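**Lusby Residence Services - Kitchen and Common Room Guidance**

Setting Out a Self-Service Lunch Counter

Updated Tue 12 January. Replaces the sheet issued last April.

The following guidance applies to residents and staff who prepare the lunch counter in the Foltumgate common room. It may also be of use to households setting out food for guests on a single table.

## Before anything is set out

Clear the table completely and wipe it with warm water and dish soap, then with a clean damp cloth. Allow the surface to dry. A table that is put into use damp will mark under trays and baskets, and the marks are difficult to remove from a brown finish.

Wash hands before handling bread or unwrapped food. Tongs are kept in the second drawer and should be returned there clean.

## Arranging the counter

- Place goods along the edges of the table and keep the middle open. Guests need a place to set down a tray while they choose.
- Stand drinks at the back. A stepped rack allows the rear row to be seen and reached over the front row.
- Keep bagged bread and pastries to one side, on a wire rack. Bags should be closed and should not be stacked more than two deep.
- Sandwiches belong near the front, within easy reach of a seated person.

Trays with a raised rim are preferred for carrying. Trays without a rim should be reserved for dry goods - a bottle will slide on them.

## Sandwiches and baskets

Cut sandwiches into triangles and fill the basket shortly before service. Sandwiches with egg, fish, meat or mayonnaise may not remain out of the refrigerator for more than two hours. Put out a small number at a time and refill from the refrigerator, using a clean basket for each refill.

Wicker holds crumbs. Baskets should be turned over and tapped out after each service, brushed with a dry vegetable brush, and wiped with a barely damp cloth. They should not be soaked or placed in the dishwasher. Line the basket with a clean napkin or food-safe paper when the sandwiches are unwrapped.
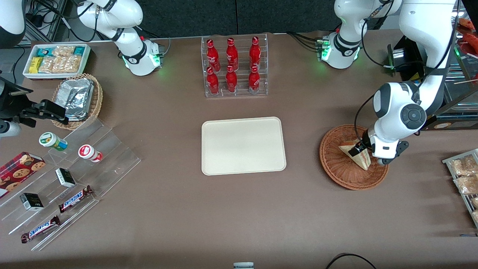
Inese Rozīte writes that she gave up cloth napkins as liners, as the weave picks up butter and the stain sets before laundry day. She uses parchment cut 9 inches square, with the corners folded under, and changes it whenever the basket is refilled.

Parchment is acceptable under this guidance. Waxed paper is also acceptable for cold food.

## Drink racks

Clear acrylic scratches easily. Wash racks by hand in lukewarm water with a soft cloth, and do not use scouring powder, glass cleaner or alcohol wipes. Dry them at once to prevent water spots. Bottles should be wiped before they are placed in the rack, particularly if they have come from the refrigerator.

## Closing the counter

Return unopened drinks to storage and discard any sandwiches that have passed the two-hour limit. Wipe the table a second time, including the edges.

Requests for replacement baskets or liners should be addressed to Demyd Harasym at the Foltumgate office.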